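Home | Browse | Current issue | For authors | Contact

Research article – Robotics and automation

3.2 Upkeep of the two-arm cell

The cell at Turkthorpe has two arms, each fitted with a multi-finger hand, working over a shared white table. It was put together in May and has run the cup task ever since. Paper cups were chosen for their low price and because a hand that closes too hard leaves a mark that is easy to find afterwards.

Fingertip pads are the part that wears first. We replaced all the pads on a hand together every 500 grasps, even when only the thumb pad looked worn, as mixing old and new pads changed the grip enough to upset the force limits. After each change the hand was opened and closed 94 times with nothing in it, and the finger zero positions were then stored again from the teach pendant. Early on we skipped this step twice – both times the fingers stopped short of the cup.

The wrist bolts were checked for tightness at 2000 grasps. Cable runs were looked over at the same time, mainly where they leave the forearm. The table covering was changed when creases began to show up in the depth readings.

Before each block of trials one hand was closed on a cup lying on its side, and the other was held open near the stack (Figure 2). Both teach pendants stay on the bench behind the table, one with a red emergency stop.
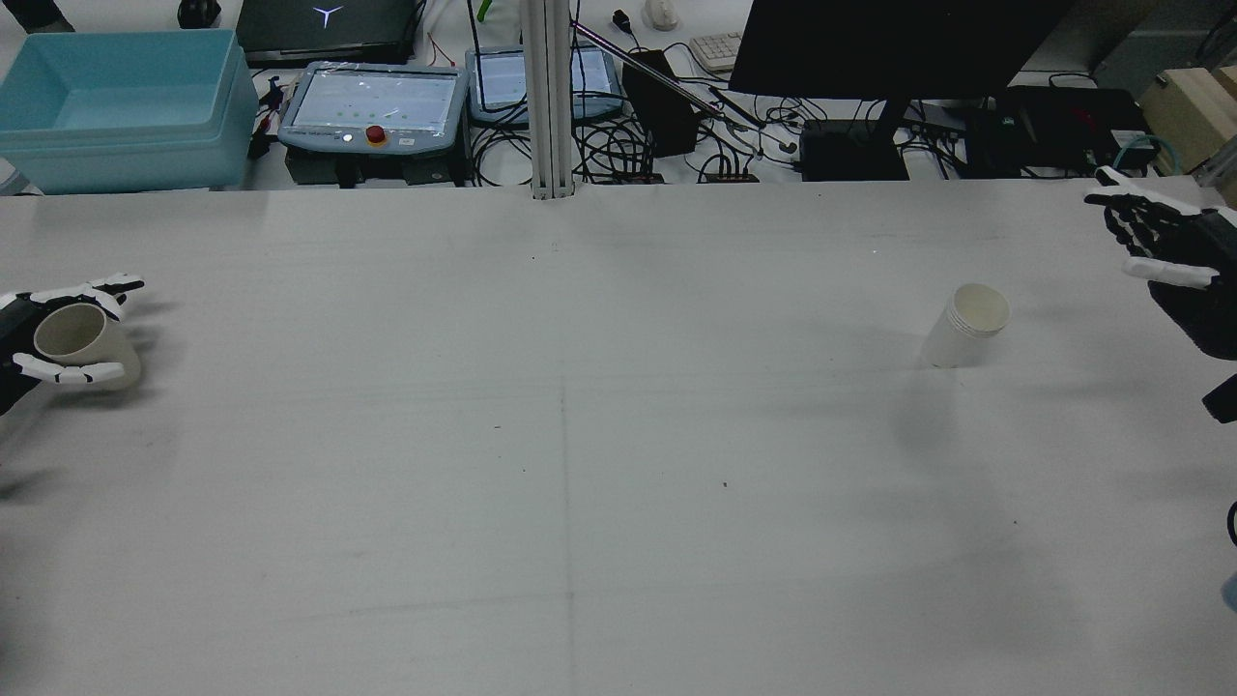 Figure 2. Hand check with paper cups. The left hand is closed around a single cup; the right hand is open beside the stacked cups.

Enache, in a written comment on an earlier draft, asked whether replacing pads by count made sense when the load on each finger differs so much, and reported that the Bekdale cell had moved to changing them by measured thickness. We kept the fixed count for all the trials in this paper. The Flurnico gauge needed for thickness checks arrived too late to be used.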